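Ferkholm Bench Covering – Product Information
August
By Catinca Bălan

The Ferkholm is a heavy sheet covering for workbenches, sorting counters and cutting tables. It is supplied by Proltik to schools, community workshops and small manufacturers, and replaces the earlier Kasex covering, which will remain available until present stock is sold. Customers who have Kasex sheets in service do not need to change them. The two products differ slightly in thickness and should not be joined on the same bench.

The covering is made in a single width of 736 mm and is sold by the running metre, to a maximum of 30 metres per roll. Cut lengths are measured at the warehouse and cannot be returned unless faulty. Please allow an extra 5 cm at each end for trimming, as older benches are seldom square.

Both sides of the sheet are finished. The upper face has a low sheen and is intended for daily use; the underside is matte and may be turned up for painting, gluing or other work that is likely to mark. Most centres keep one side for clean work and label it accordingly.

The sheet may be laid loose or fixed at the edges. Loose laying is suitable for benches with a raised lip. On all other benches the edges should be held with the clips supplied, or with the double-sided tape listed under Accessories. Full-surface adhesive is not recommended and will void the warranty.
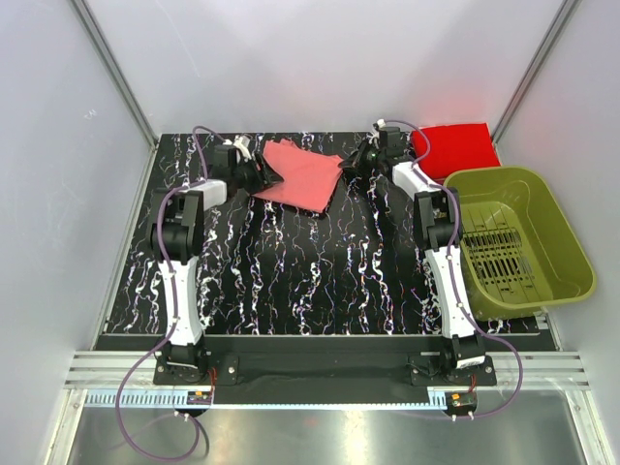
Proltik Workroom and Bench Supplies, Technical Products Section

Colours and patterns are printed to order in the plain range and held in stock in the patterned range. Small variations between rolls are normal. Where several benches in one room are to be covered, the full quantity should be ordered at one time and the roll numbers kept on file. Samples are posted free of charge within Canada – please state the colour code and a street address, as the sample tubes do not fit community mailboxes.

Care

Wipe the surface with a soft cloth and warm water with a little dish soap. Dried glue may be lifted with a plastic scraper. Solvents, bleach and abrasive pads dull the finish and should be avoided. Irons, heat guns and soldering equipment must be used on a separate heat mat.

A new sheet that has been rolled for some time may curl at the ends. Lay it face down at room temperature overnight before fitting. It should not be warmed with a heater or folded back on itself, as a crease cannot be removed afterward.

Accessories

Edge clips, grey or black, sold by the bag
Double-sided tape, indoor grade
Mihăilă trimming knife with spare blades
Corner template for rounded benches

Ordering

Orders are accepted from account holders by email or by telephone. New customers are asked to complete the account form before their first order. Delivery within the province normally takes around 5 working days. Rolls of the full length are heavy – the receiving site must have level access or two people present to unload.

The warehouse counter is open on Saturday mornings for collection of cut lengths only. Please quote product code 132 on all orders and correspondence.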